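How to Clear a Catch-All Table Without Buying a Single Organizer
Plornberg Home Notes, small rooms section
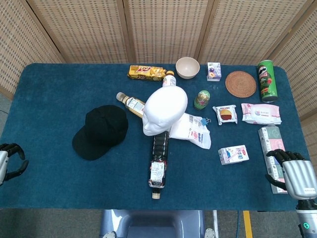 Before you start

I have read a lot of advice about cluttered tables, and most of it ends with a link to a set of bins. I bought the bins once. They filled up in a month and then I had a cluttered table with bins on it. So treat this page as the version with no shopping list. You need a trash bag, a damp cloth, a pen and maybe 46 minutes, which is what it took me the last time I bothered to time it.

The kind of table I mean has no single job. Snacks land on it, a pack of wet wipes lands on it, a bottle or two, a nesting doll, a foam mannequin head. The usual "sort by room" method falls apart at that point. What room does a foam head belong to?

Step 1. Leave everything where it is

The standard instruction is to empty the surface onto the floor or the bed. I don't buy it. You end up with two messes, and if the phone rings you have lost the bed as well. Work on the table and move one thing at a time.

Step 2. Start with the biggest thing

Most guides say to start small and build momentum. Try it the other way. A foam head lying on its side takes up the middle of the table, and bottles collect up against it. Stand it up and put it where it's going to live: a closet shelf, the top of a dresser, under a hat or a wig if you have one. If you haven't used it since last April, be suspicious of your reasons for keeping it.

Foam dents. Don't stack anything on it and don't wedge it behind a door.

Step 3. Bottles

Pick up each bottle and read the label. Check the cap is tight before you tip it any way at all. Then:

Drinks go to the kitchen, upright.
Cleaning or hair products go to the bathroom or under the sink, away from anything edible.
Anything you can't identify gets thrown out according to your local rules. Please don't sniff it to find out.

I'm wary of the advice to pour everything into matching bottles. It looks nice for a week and then you have four identical bottles and a guessing game. A pale yellow liquid in a clear bottle could be a lot of things. Keep the original label on.

Small bottles get the same treatment. Pills, drops and the like should go somewhere high if there are children in the house, and check the date while you have it in your hand.

Step 4. Food

Foil snack packs, wrapped buns, juice cartons and a can of Pringles can all go in one cupboard, on one shelf. You don't need a "snack station." I tried the station idea from a blog called Arden and all it did was move the chips closer to the couch.

Look at the dates. Write the day you opened something on the lid with the pen. Tall cans go at the back, flat packs stand up in front like file folders, cartons to one side. An empty bowl can hold the small packets, provided you were going to keep the bowl anyway. Otherwise wash it and put it away.

Step 5. Wipes, boxes and other flat things

Wet wipes dry out when the flap isn't pressed down, so press it down. Store the pack flap side up in the bathroom or by the front door.

Open every closed box before deciding on it. A pretty striped box feels like something worth saving, and I have kept more than one that was holding air. If it's empty, recycle it or give it a job today. "Might be useful" is how I came to own a drawer full of them.

Step 6. Decorative pieces

You are allowed to leave one or two out. A nesting doll can sit on top of a coaster at the back corner and do no harm. Five of them will attract receipts.

Step 7. The cloth

Felt holds crumbs and hair. Shake it outdoors, go over it with a lint roller, and blot any spots with the damp cloth. Rubbing makes it pill. Many felts shrink in a hot wash, so check the care tag, and if there is no tag assume the worst. Let it dry flat before anything goes back on.

If you have a rattan screen behind the table, brush the weave with a dry paintbrush. The little openings hold dust and a cloth only pushes it through to the other side. Don't let the screen talk you into keeping the mess, either. Hiding a table is a lot easier than clearing it, and I did that for about 3 months.

Does it last?

Partly. Mine stays clear for a couple of weeks and then something gets set down in the middle. When that happens I repeat steps 2 and 3 and skip the rest.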